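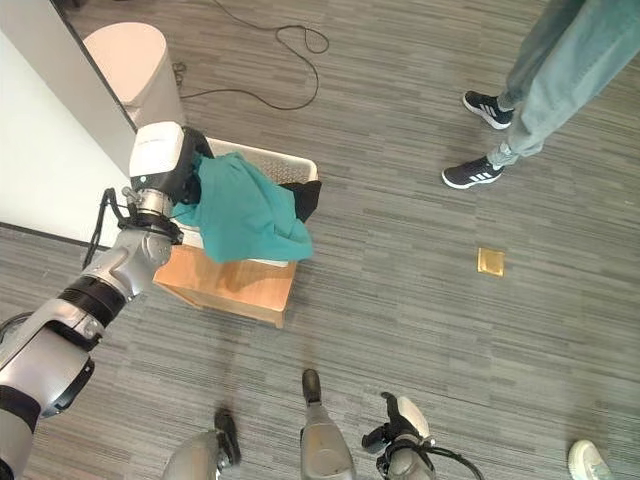 Fig. 1. Teal cloth and a black garment in a white plastic basket, set up on a wooden box.

Home Skills, Evening Class: Notes for Session Four, The Laundry Basket
By Yvonne Heywood
February
Reading time: 2 minutes

Welcome back, everyone, and thank you to those who brought their own baskets last time (Kieran, yours is still in the store cupboard). We finished folding rather late, so I've written up the part we hurried through, with a few extra thoughts I had on the bus home.

Before the wash
Start with the basket. A white plastic one with a pattern of holes round the rim, like the one in Fig. 1, is perfectly good. The holes let a bit of air in, and the plastic wipes clean with a damp cloth. Do stand it on something if you can! A sturdy box or a low stool saves a great deal of bending, and your back will thank you by the end of a family-sized wash.

Look at how the teal cloth hangs over the front edge of the basket. Many of us carry our washing about just like that, and then wonder where the other sock went. Tuck everything inside before you lift, and press down gently with a flat hand. If it won't go down, make two trips.

Darks and colours
Black things have a way of hiding under larger pieces, and in Fig. 1 you can find one peeking out beneath the teal at the right-hand side. Lift out the big pieces first and put them to one side, then see what is left at the bottom. New teal, navy and red things should have their first wash on their own, however much of a nuisance that is. Evie's pale pink pillowcases were once white, and she has kindly let me mention it.

For practice at home
Sort one full basket into lights, darks and colours, and check every pocket. Write down anything you weren't sure about and bring the list on Thursday. Leanne will be taking the first half, on care labels, so an old shirt with its label still in would be very useful too.

Questions about the class: Yvonne Heywood, extension 3051
© Naylor Evening Classes
Back to top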